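Every June I say I'm not making elderflower cordial again. It is sticky, it takes over the kitchen, and you can buy a decent bottle of it for less than I spend on lemons. Anyway, I have bought the lemons.

The first problem is picking. Every recipe says to gather the heads on a dry, sunny morning, away from roads. This was written by somebody who doesn't live in Cestville, where you may have a dry morning or a hedge away from the road, and I have never managed both.

Second problem: Ditte Kragh. Ditte has been cutting the hedge behind the allotments for years and leaves the low heads for the rest of us, which sounds generous until you remember that low is where the dogs go. I took a stepladder.

Then there's the washing question. Don't wash them, say the purists, you'll rinse off the pollen and that's the flavour. Fine. Shake them outdoors, leave them on a tray for an hour, and let the beetles reach their own decision. Most leave. The ones that stay are strained out later and I don't discuss them with guests. 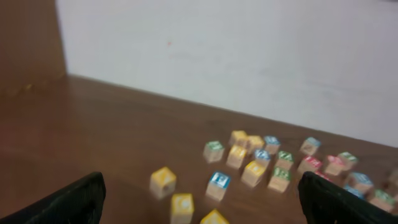 Citric acid. You need 85 g for a big batch and the chemist in Briem will look at you as if you'd asked for a getaway car. I got mine from the home-brew shelf at Plodix, next to a bucket I didn't need and now own.

My method, for those who keep asking (one person, twice): 25 heads, a kilo and a half of sugar, a litre and a half of boiling water, three lemons, the 85 g. Melt the sugar in the water, let it cool until you can put a finger in without swearing, add everything else, cover with a tea towel. Leave it for a day.

Trim the stalks properly. The green bits are bitter and they're not good for you either. Last year I got bored halfway through the trimming and the whole lot tasted of hedge.

Leif Ingvarsson does his with oranges and no acid and says it's softer. It is softer. It also went fizzy in the cupboard and took out a shelf of his jam, so I'll carry on with the acid, thanks.

Straining: muslin, scalded. I've used a clean pillowcase and it does work, though the pillowcase is then a cordial pillowcase for life.

Bottles need to be hot and dry when you fill them. Mine are a mixed family of old gin bottles and two from a Divier vinegar I bought purely for the stopper. I rinsed those more than the others. There is still a faint note of salad.

Freeze some in an ice cube tray. A couple of cubes in a gooseberry fool and people think you've made an effort.

Someone always asks if it cures colds. My gran gave it to us for colds, hay fever and being rude at table, and I had all of those well into my teens.

First batch is steeping now, under the good tea towel. I've already told everyone it's the last year.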